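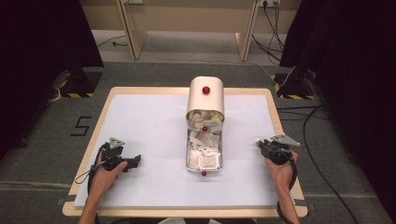
Preparar el puesto de limpieza para gafas y pantallas

Esta guía sirve para una óptica pequeña, un taller o cualquier mostrador donde se limpien lentes a diario. El montaje lleva 30 minutos.

Material

Paño de microfibra, agua destilada, jabón neutro sin crema, un pulverizador de 200 ml y un dispensador con toallitas de papel. En la tienda de Simiyu usamos el jabón Weline, pero vale cualquiera sin perfume.

Paso 1. Despejar la superficie

Retire todo lo que haya en el mostrador y pase un paño húmedo. Los restos de polvo rayan los cristales con tratamiento antirreflejos. Conviene trabajar sobre fondo claro, donde los tornillos que caen se ven enseguida.
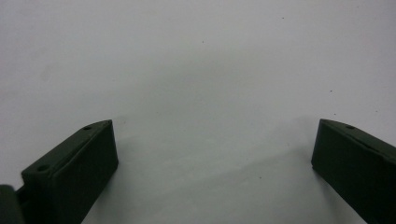 Si el mostrador es de madera barnizada, no use alcohol: deja cercos mates que después hay que lijar.

Paso 2. Preparar la mezcla

Llene el pulverizador con agua destilada y añada 2 gotas de jabón. Agite despacio para no hacer espuma. Anote el mes en la etiqueta y tire lo que sobre al mes siguiente.

Paso 3. Colocar el dispensador

Póngalo en el centro, con la abertura hacia quien limpia. No lo llene a presión, porque el papel sale roto. Abena Kwofie prefiere reponerlo a primera hora, antes de abrir.

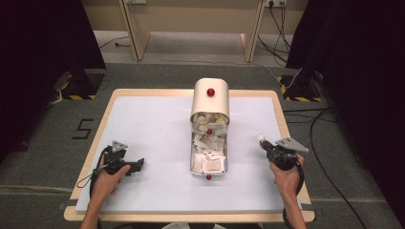 Dispensador con cubierta de color crema y depósito transparente.

Paso 4. Limpiar

Enjuague primero las gafas bajo el grifo. Pulverice las dos caras, frote con los dedos y seque con la microfibra. El papel queda para la montura y las plaquetas; sobre las lentes orgánicas es mejor evitarlo. En pantallas, pulverice siempre el paño y nunca el aparato.

Mantenimiento

Lave los paños a 30 grados, sin suavizante. Un pedido de 2000 toallitas dura toda la temporada en un local con poco movimiento. Guárdelas en un armario seco, lejos del fregadero.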